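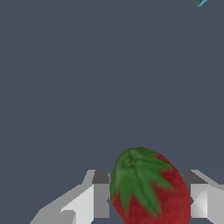 Guoqing Cai escribe que en su primer curso en Avura perdió las notas de un módulo entero, porque cerró la convocatoria antes de exportarlas, y pide que el aviso esté al principio. Tiene razón, lo ponemos primero.

PRECAUCIÓN: exporte las calificaciones antes de cerrar la convocatoria. Después del cierre el archivo queda solo en modo de lectura.

4.2 Abrir una convocatoria nueva

1. Entre en Avura con su cuenta de docente y elija Cursos > Convocatorias.
2. Pulse Nueva y escriba el nombre del curso. El límite es de 247 caracteres, con los espacios incluidos.
3. Indique la fecha de inicio y el número de semanas. El valor inicial es ocho.
4. En Matrícula, marque Abierta o Con código - el código lo genera el sistema y no se puede cambiar.
5. Asigne por lo menos un tutor. Si el tutor no aparece en la lista, vea 4.5.
6. Pulse Guardar y luego Publicar.

Nota: una convocatoria guardada pero no publicada se borra a los 10 días.

Nota: los cursos importados desde Motemon conservan sus foros, pero no los mensajes privados.

Si el botón Publicar sigue gris, revise el paso 5.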